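## Part 2: Setting up your bench for the tea stain slides

Welcome back! If you've worked through Part 1 you'll have your box unpacked and your lids matched to their jars, and you're probably itching to look at something. We'll get there, I promise. A few minutes spent laying out the table will save you a good deal of fishing about for tweezers later on, and it makes the whole business a lot more pleasant.

You can use any flat table that doesn't wobble. Mine at home in Gerstead is an old kitchen one with a rather nasty burn at one end, and it has done the job for years. Try to pick a spot out of direct sun, away from the kettle and away from anybody's elbow.

### 2.1 Before you start

Have these within reach:

- the glass beaker from the Hurnodine kit
- a pair of long metal tweezers
- plain glass slides and a few cover pieces
- a soft cloth or sponge, damp but not dripping
- a small lidded container for used cover pieces
- one ordinary black tea bag
- your notebook, and a pencil that won't smudge

**Note:** If your kit came before September, the cover pieces may be packed in with the slides instead of in their own sleeve. Have a good look between the paper layers before you decide they're missing. Na-rae Hyun had half the class emailing her about this last year, and every single set turned up in the end.

### 2.2 Making the stain

1. Wipe the table down and let it dry fully. A damp table makes slides stick, and they're a terrible nuisance to lift once they've grabbed hold.
2. Pour 200 mL of hot water (hot from the tap is fine, it doesn't need to be boiling) into a mug.
3. Steep the tea bag for 12 minutes. Don't squeeze it at the end, tempting as that is, or you'll get all the fine bits floating through your stain.
4. Let the mug cool on the counter until you can hold it comfortably with both hands.
5. Pour it gently into the beaker and stop well short of the rim. You want a clear amber-brown colour. If you can't see through it at all, top it up with a splash of cool water.

**Caution:** Never pour hot tea straight into a cold beaker. The glass can crack. And please keep the beaker well away from your drinking cup, because sooner or later somebody will take a sip from the wrong one.

### 2.3 Laying out the table

Stand the beaker where you can see straight through the side of it, with the tweezers lying flat next to it and the cover piece close by.

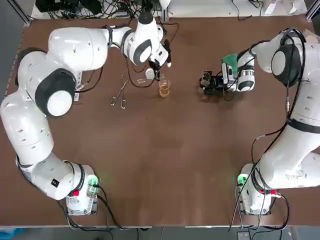
Clear glass on a brown table is harder to spot than you'd think, so get into the habit of putting your cover piece down in the same place every time. I like mine between the tweezers and the beaker, where my hand goes anyway. Left-handers can flip the whole arrangement around and nothing will suffer for it.

1. Set the beaker down first, upright, on a level part of the table.
2. Lay the tweezers on a slant, handle end toward you, so you can pick them up without looking.
3. Put out one cover piece only. The rest stay in their sleeve.
4. Keep the cloth or sponge clear of the glass. Fibres love a wet slide.
5. Tuck any lamp cords toward the back of the table where they won't catch a sleeve.

### 2.4 Your first slide

Onion skin is the classic and I still think it's the best place to begin. Peel a bit of the thin inner layer, no bigger than your little fingernail, and dip it in the tea with the tweezers. Leave it in for up to 11 minutes, then lay it flat on a clean slide. Lower the cover piece from one side, slowly, the way you'd close the lid on a sleeping cat's basket. Bubbles are normal. Press very lightly with the tip of the tweezers and most of them will wander off.

**Note:** Tea is a gentle stain and the colour will be soft. If you'd like something bolder, Yi-an Jang's beetroot method is in Part 4.

### 2.5 Packing up

1. Tip the leftover tea down the sink. It won't keep, and by the next day it smells like a pond.
2. Rinse the beaker in warm water and turn it over on a towel.
3. Dry the tweezers right away, tips first, so they don't spot.
4. Used cover pieces go in the lidded container, never loose in the bin.

If a piece does break, don't gather it up with your fingers. Fold a damp paper towel over it, lift the lot together, and wrap it well before you throw it out.

Part 3 covers drawing what you see, with Soo-ah Kang's notes on shading.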